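Dark clothes coming out with gray streaks and a stiff feel – machine or detergent?

Posted by Lucero Agudelo in Laundry & Fabric Care
337 views

Hi everyone, I hope this is the right corner of the site for this. We moved in May to a town with very hard water, and ever since then my dark things have been coming out of the washer with pale streaks on them, mostly along the folds and the seams. The towels have gone scratchy too. I never had this trouble at our old place, and I brought the same washer (a front loader, six years old) and the same powder, Hestex, along with me.

So far I've tried cutting the powder in half and running an extra rinse. The extra rinse helped a little, I think, though my husband says he can't tell the difference. I've got a navy sweater I'm really fond of and I'm almost afraid to put it in again. Any ideas are welcome, and thank you for reading all this!

Soledad Miranda
3 replies helped

Oh, I feel for you, I went through the very same thing when we moved out to my mother-in-law's side of the county. What you're seeing is most likely powder that never fully dissolved, mixed up with minerals from the water. Cold, hard water is tough on powder, and dark clothes show every bit of it.

Start by switching to a liquid for your darks and keep the Hestex for the whites if you like it. Turn everything inside out and don't fill the drum past three quarters, so the water can get through the folds. I also do my darks on warm if the label allows it, which most of my cotton things do.

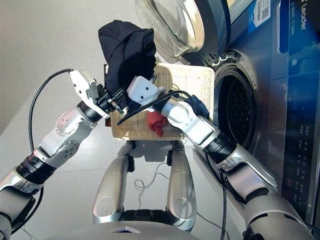

Can I get the streaks out of the clothes that already have them?
Most of the time you can, with one warm wash and no detergent at all, followed by a second rinse. For stubborn ones, soak them for an hour in a bucket of warm water with a cup of white vinegar, then rinse very well before they go in the machine. Don't ever mix the vinegar with bleach, and test a hidden seam first if the dye is new.

My sister swears by a water softening powder called Zidero. I used it for a while and it did make the towels nicer, but read the box for the dose, as I was putting in far too much at first. Your sweater I would wash by hand in a basin until you have this sorted out – it's only ten minutes and you'll sleep better.

Bogumił Domański

get a water softener

Shirin Ghorbani

Softeners are wonderful but they cost a good bit, so I'd have the water tested before spending anything. Our hardware store gives out the strips for free. Ours came back at 63 on their little scale, and the fellow at the counter told me that was nothing to worry about, so in my case the real trouble was the detergent drawer.

Pull yours all the way out (there is usually a tab to press) and look up inside the slot with a flashlight. Mine had a crust of old powder as thick as a cracker. I scrubbed it with a toothbrush and hot water, wiped out the rubber door seal while I was down there, and then ran the hottest cycle empty. I do it every other Friday now while supper is in the oven.

Let us know how the sweater comes out, Lucero. I'm rooting for it!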